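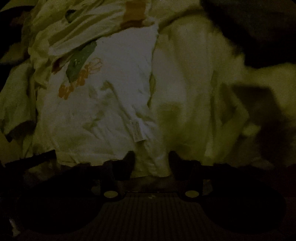 Track day on Saturday, tech sheet says "no open recalls or leaks" and I have a weep from the rear main. Do I go?

Posted by Nima Tehrani
Thursday, November 13, 2025

Car is a manual V8 coupe, bought in August from a man who described it as "never abused," which I now understand to be a statement about his opinion of abuse. I've signed up for the novice group at a club day. Two sessions before lunch, two after, instructor in the right seat for all of them.

Last night I put it up on ramps to look at the brake pads and found an oily film where the engine meets the transmission. No drips on the garage floor. The dipstick hasn't moved since the last change. I wiped it down, drove to work and back, and the film had returned, a little thinner, like my confidence.

The tech sheet has to be signed by a shop or by me. It asks for no fluid leaks, pads at half or better, fresh brake fluid, battery tied down, lug nuts torqued to 100 foot-pounds. I'm fine on all of it except the first line. My usual shop, Lindent, can't look at it until next week and told me over the phone that "they all do that," a sentence I have also heard from a roofer.

So, does a weep count as a leak? And if I sign the sheet and it turns into a real leak out there, how much will everybody hate me? The entry fee is past the refund date, in case you were wondering where my ethics are being tested.

Sheena Gillies

I've done grid and tech for a regional club long enough to have a favorite clipboard, so this is the view from the other side of the sheet.

A weep is a damp spot that collects dust. A leak is something that forms a drop and lets go of it. Most tech people I know will pass the first and send the second home, but they'd much prefer you walk up and tell them than let them find it with a flashlight. Finding things with a flashlight makes us thorough, and then we start looking at your tires.

What I'd do before Saturday:

Clean the whole area properly with brake cleaner and let it dry. Wiping with a rag just moves the evidence. Then look higher up. A lot of "rear main" weeps on V8s are valve cover gaskets or an oil pressure sender dribbling down the back of the block, and either of those is a much cheaper afternoon. Feel along the back edge of the valve covers with a clean paper towel.

Drive it hard enough to get the oil hot, and I mean the oil. The coolant needle sits in the middle long before the oil has caught up. Twenty minutes of highway and a few on-ramps. Park over clean cardboard for the night. If the cardboard has a spot in the morning, stay home. If it's only damp underneath again, go, and show tech what you found.

Don't overfill it "to be safe." People do this every season. Keep it at the full mark, check it between sessions, and have your instructor look at the cardboard with you at lunch. Instructors love being asked. Mine once gave me a whole lecture on crankcase ventilation when all I wanted was a sandwich. He was right, though, and you should check your PCV valve, as a stuck one will push oil past a perfectly good seal.

As for being hated: oil on the racing line closes the track for everybody while a truck drives around spreading absorbent. You'd be remembered. There is a man in our club still known as Dry Sump, and his car doesn't have one.

Also email the organizer about the fee. A refund date is for people who changed their minds. Plenty of clubs will roll a mechanical withdrawal over to the next event if you ask before the day.

Kalliopi Karras

stop leak additive. pour it in, drive, done. used Javer in my truck for 3 years and never had a problem

Nima Tehrani

Did it have a leak before the Javer?

Kalliopi Karras

no

Orsolya Erdős

Please don't put additive in it two days before you ask it to do full throttle. Seal conditioners soften the rubber slowly when they do anything at all, so by Saturday you'd have the same weep and oil with something extra in it.

Agree with Sheena on nearly everything. I'd only add that you should look at the transmission side too. Rub a bit of the film between your fingers and smell it. Gear oil has a sulfur stink you won't mistake for engine oil, and you'll have it on your hands through dinner. If it's gear oil, you're looking at the input shaft seal, and the clutch lives right next door. I went anyway with mine and got one and a half sessions before third gear turned into a suggestion. The tow home cost more than the entry.

Nima Tehrani

Smelled it. Engine oil, I think, though my wife has declined to offer a second opinion. Back of the left valve cover left a brown stripe on the paper towel, so I've ordered the gasket and the cardboard is down. Organizer has been emailed.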